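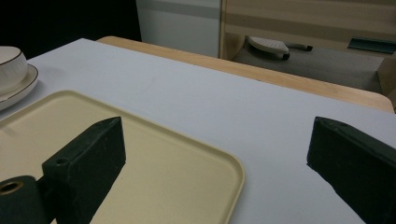 그림 1. 흰 상판 위의 베이지색 쟁반과 갈색 테를 두른 흰 그릇, 받침 접시

생활공간과 상차림 4주차 강의 노트
쟁반과 그릇, 그리고 남겨 두는 자리

지난 시간에 수납장 이야기를 하다가 시간이 모자라서 상차림은 첫머리만 꺼내고 끝냈지요. 그때 하던 이야기를 이어서 하겠습니다. 수업에 빠졌던 분들도 따라올 수 있게 조금 길게 적어 두었으니, 차 한 잔 옆에 두고 천천히 읽어 주세요.

1. 상판을 먼저 봅니다

상을 차리라고 하면 대부분 그릇부터 꺼냅니다. 저도 처음 배울 때 그랬고, 지금도 집에서는 배가 고프면 그렇게 합니다. 그래도 이 수업에서는 상판부터 보는 버릇을 들여 봅시다. 그림 1의 상판은 희고 매끈한데, 가장자리에는 밝은 꿀색 나무 테가 둘러져 있고 모서리가 둥글게 돌아갑니다. 흰 면만 있었다면 꽤 차갑게 느껴졌을 텐데 나무색이 한 줄 들어가니 훨씬 부드럽지요. 식탁보를 깔 때 이런 테까지 다 덮어 버리는 경우가 많은데, 저는 조금 아깝습니다.

밝은 상판은 얼룩이 잘 보입니다. 그림에도 가운데쯤 희미한 자국이 있어요. 정면에서는 안 보이다가 창 쪽으로 고개를 숙이면 보이는 자국도 있으니, 닦은 다음에는 꼭 낮은 각도에서 한 번 더 보세요. 행주는 물기를 꼭 짜서 결이 있는 쪽은 결을 따라 닦고, 나무 테에는 물기가 남지 않게 마른 천으로 마무리합니다.

2. 색을 맞추는 일

쟁반은 노르스름한 크림색에 광택이 없고, 그릇은 흰색에 가는 짙은 갈색 선이 둘러져 있습니다. 받침 접시에도 같은 선이 있어서 둘이 한 벌처럼 보입니다. 흰색, 크림색, 꿀색, 갈색을 차례로 놓아 보면 밝은 데서 어두운 데로 이어지는 따뜻한 색의 계단이 되지요. 제가 이 조합을 좋아하는 까닭이 여기 있습니다.

짙은 색은 아주 조금만 써도 힘이 셉니다. 머그에 커피가 담기면 커피색도 상 위의 색이 된다는 것, 김치 한 접시가 놓이면 빨강이 주인공이 된다는 것도 같이 생각해 보세요. 지난 학기에 조교 아핀야 폼마(Apinya Phromma) 선생이 무늬 없는 그릇만으로 상을 차려 보인 적이 있는데, 음식이 올라가고 나니 강의실에서 제일 화려한 상이 되어 있었습니다.

3. 쟁반은 나르는 물건이면서 자리이기도 합니다

쟁반을 부엌에서 식탁까지만 쓰고 치우는 집도 있고, 그대로 놓고 개인 상처럼 쓰는 집도 있습니다. 어느 쪽이든 괜찮습니다. 다만 놓고 쓸 생각이라면 테두리를 살펴보세요. 테가 살짝 올라온 쟁반은 숟가락이 굴러 나가지 않고 국물이 조금 흘러도 막아 줍니다. 대신 테가 너무 높으면 손목이 걸려서 식사 내내 불편합니다. 모서리가 둥근 것은 닦기가 쉽고요.

실습용 쟁반은 젠비(Genby) 상자에 들어 있습니다. 쓰고 나면 물기를 닦아 세워서 말린 뒤에 넣어 주세요. 지난번에 젖은 채로 포개 둔 것이 있어서 떼느라 애를 먹었습니다.

4. 비워 두는 자리

그림에서 쟁반의 위쪽과 오른쪽으로 흰 상판이 넓게 남아 있는 것을 보세요. 학생들 작업을 보면 이런 자리를 못 견디고 꽃병이며 초며 자꾸 올려놓습니다. 마음은 압니다! 그런데 사람이 앉으면 팔꿈치도 오고, 휴대전화도 오고, 나중에 내온 반찬도 옵니다. 식탁 가장자리에서 쟁반까지 손가락 두 마디쯤 들여놓고, 자주 쓰는 손 쪽을 조금 더 넉넉히 비워 두면 대체로 편합니다.

받침 접시와 쟁반이 가까이 붙을 때도 주의하세요. 접시를 들다가 쟁반 테를 건드리기 쉽습니다. 손가락이 들어갈 틈을 두고, 뜨거운 것은 팔이 지나가는 길에서 비켜 놓습니다.

실습 과제

집이나 기숙사에 있는 상 하나를 골라 쟁반 하나, 그릇 하나, 받침 접시 하나만으로 차려 봅니다. 새로 사지 마세요. 배치를 한 번 바꾸어 두 가지를 모두 그림으로 그리고, 실제로 앉아 30분을 써 본 다음 불편했던 점을 적습니다. 글은 2000자 안쪽이면 되고, 배점은 100점 가운데 41점이 배치와 사용 기록, 나머지가 색에 대한 설명입니다. 점수가 어중간한 것은 학기 초에 나누어 드린 배점표를 따랐기 때문이니 그러려니 해 주세요.

읽을거리로는 지텐드라 딕싯(Jitendra Dixit) 선생의 강의록 중 좁은 식탁을 다룬 부분을 올려 두었습니다. 영어가 부담스러우면 도면만 보고 와도 됩니다. 다음 시간에는 젓가락과 숟가락을 놓는 방향을 다루니, 평소에 쓰는 수저 한 벌을 가져오세요.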